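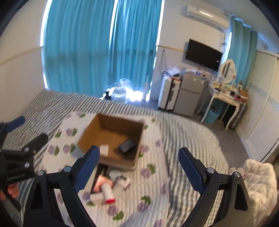
# Lunari adds shared albums and offline search

Lunari, the free photo-sorting app from Calwood, has a big update out this month, and it's a lovely one. Version 5 brings shared albums, a much quicker search that works without a signal, and a tidy-up tool that finds near-identical shots and lets you pick the keeper.

Shared albums are the part most people have been asking for. You can invite up to 16 people to one album, and everyone can add pictures, leave notes or just browse. Guests don't need an account to look (they do to upload). Setareh Zamani, who leads design on the app, has given each album its own colour and cover, and they look great on a tablet.

Search has had a proper rebuild too. Type "beach" or "receipt" and results pop up as you go, even on a train with no reception — all the work happens on your phone. Developer Omid Ghaffari told us the first scan took 30 minutes on his own library, and that he'd leave the phone plugged in for it.

The tidy-up tool groups lookalikes in sets of up to 8. Anything you bin sits in a holding folder until you empty it, so a slip of the thumb won't cost you a favourite!

The update is free on Android now, with the iPhone version due in May. Existing albums carry over by themselves. Welsh and Persian menus are also in, with translations by Aled Powell and Soudabeh Kordestani, and bug reports can be sent from the Help screen.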